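Kataleo FAQ: the segmenter, the planner and the stuff in between

I get the same handful of emails about Kataleo every week, so I finally sat down one Tuesday and typed up my answers. If yours isn't in here, write to me anyway! - Graça Meireles

What does Kataleo do?

It takes video from wrist-height cameras and turns it into labeled chunks that a planner can learn from. One chunk is one small action, like "reach for packet" or "let go over bin." Kataleo finds where each chunk starts and stops, gives it a name, and passes it along to Belay, our planner.

Is it one program or two?

Two. Kataleo does the looking and Belay does the deciding. You can run either one alone, and Obsa Gudeta ran Belay on hand-typed labels for a whole August before the segmenter was any good (sorry, Obsa).

What kind of task do you test on?

Kitchen tidying, mostly. The set I use for regression runs is called Otwood, and it has 245 clips in it. It's small enough that I can rerun the whole thing over lunch and still have time to eat.

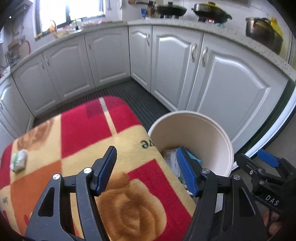
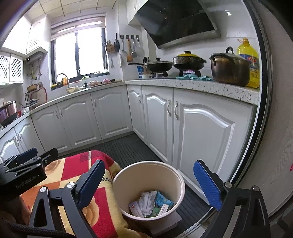 How does it know when something has been thrown away?

The segmenter keeps a list of containers and a list of loose things, and every loose thing has a "where" field. When that field changes from a surface to a container, you get a put-away event. Sounds easy, and then you meet packaging. The round bin with the wrappers in it is a good test of this, plastic being shiny and crumply and very happy to look like one big blob. My first version merged everything inside a bin into a single item called "trash", and Belay then decided there was no point adding to it. Now each wrapper keeps its own ID until it has been hidden for 3 seconds, and after that it goes into a pile count.

Do patterned fabrics confuse it?

They used to, a lot! Flowers and bold color blocks got picked up as objects, and Belay would plan a very careful grasp of a printed rose. Fuad Habte added a flatness check that throws out any "object" with no height of its own. You can turn it off with flat_filter = no, but please don't unless your items are paper thin.

Can I change the label names?

Yes, they live in a plain text file. Keep them short and use verbs first. If you rename one, rebuild the index or Belay will keep asking for the old name.

Why did my run stop with error 309?

Your clip and your gripper-width log have different lengths. Trim the longer one, or run the sync tool, Tinwood, which does it for you and tells you how much it cut.

Do I need a big computer?

Nope. I work on an ordinary desktop. The labeling pass is the slow part, so start it before you go home.

Where do I send bugs?

To me, with the clip and the log attached. Uriel Orellana looks after the Belay side and will get a copy.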